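Startseite — Beiträge — Archiv — Kontakt

Kategorie: Kardiologie / Nachsorge

Die Antikoagulation nach Vorhofflimmern im ambulanten Alltag

19.05.2020

Die Entscheidung für eine orale Antikoagulation wird in der Regel im Krankenhaus getroffen, ihre Umsetzung findet jedoch in der Hausarztpraxis statt. In den Jahren meiner Tätigkeit in der Nachsorgeambulanz Larneck habe ich wiederholt feststellen müssen, dass zwischen beiden Orten Informationen verloren gehen. Der Entlassungsbrief nennt Wirkstoff und Dosis, die Begründung für die gewählte Dosis fehlt hingegen häufig.

Besonders deutlich wird dies bei Patientinnen und Patienten mit eingeschränkter Nierenfunktion. Eine Dosisreduktion, die während eines akuten Nierenversagens angezeigt war, wird nach Erholung der Nierenwerte oftmals unverändert fortgeführt. Umgekehrt bleibt bei langsam sinkender Filtrationsrate die volle Dosis bestehen, bis eine Blutung Anlass zur Überprüfung gibt. Beide Verläufe sind vermeidbar, sofern feste Kontrolltermine vereinbart und auch eingehalten werden.

Im März hat unsere Ambulanz gemeinsam mit der Praxis Talavera die Unterlagen von 200 Patientinnen und Patienten durchgesehen. Die Durchsicht erhebt keinen wissenschaftlichen Anspruch. Bei neun Personen war eine Dosis verordnet, für die sich in den Akten keine nachvollziehbare Grundlage fand; in fünf dieser Fälle wurde die Verordnung nach Rücksprache geändert. In den übrigen vier Fällen konnte die ursprüngliche Überlegung durch ein Telefonat mit der einweisenden Klinik geklärt werden. Sie war durchaus vernünftig — nur eben nirgends schriftlich festgehalten.

Seither führen wir im Überleitungsbogen ein eigenes Feld mit der Bezeichnung »Begründung der Dosis«. Einzutragen sind Alter, Körpergewicht, Kreatinin mit Datum der Bestimmung sowie die relevante Begleitmedikation. Margareta Toma hat den Bogen dahingehend ergänzt, dass auch eine gleichzeitige Plättchenhemmung mit ihrem vorgesehenen Ende vermerkt wird. Gerade nach einer Stentimplantation ist diese Angabe von erheblicher Bedeutung, und gerade dort wird sie am häufigsten vermisst.

Offen ist weiterhin die Frage der Zuständigkeit. Nach meiner Auffassung sollte die erste Kontrolle der Nierenwerte durch die entlassende Stelle terminiert werden, auch wenn sie andernorts erfolgt. Teodor Sima vertritt hierzu eine abweichende Meinung und möchte die Planung vollständig der hausärztlichen Versorgung überlassen. Wir werden beide Vorgehensweisen im Herbst erneut besprechen.

Änderungen der Dosierung sind in jedem Fall ärztlich abzustimmen.

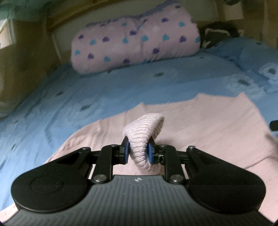 Safta Pop merkt hierzu an, das Feld für die Begründung sei hilfreich, es müsse aber auch das Datum der nächsten Kontrolle enthalten, andernfalls werde der Bogen abgeheftet und nicht wieder zur Hand genommen.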